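Cleaning tile grout on a kitchen worktop

Tiles themselves are very easy to clean, but the white lines between them become grey after some months, and many people then think the whole worktop is old. Usually it is only fat and tea.

First take everything off and vacuum the crumbs. Mix 100 g of bicarbonate of soda with 2 spoons of warm water, so that you have a thick paste. Put it on the lines with an old toothbrush, leave it for the time of one coffee, and brush along the line, never across. Then wipe with clean water two times.

Please do not use vinegar on grout. It makes the lines weak little by little – I learned this in my first kitchen, where I had to fill one whole corner again.

For stains of curry or red wine I use the oxygen powder from Brunex, 50 g in a small bowl of warm water. Try it first in a place behind the toaster.
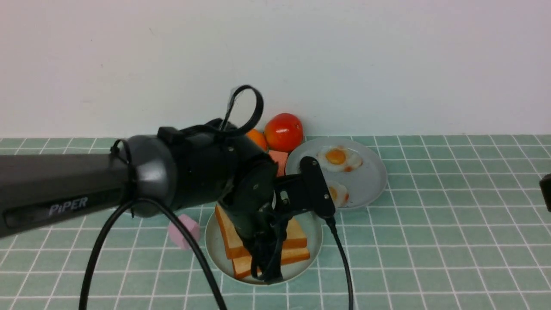 When the grout is fully dry, which in my kitchen takes one night with the window open, you can put a sealer on it. I take the Clidow one with the small brush. Wipe the rest from the tiles before it dries, otherwise you get a dull film. I repeat this every June.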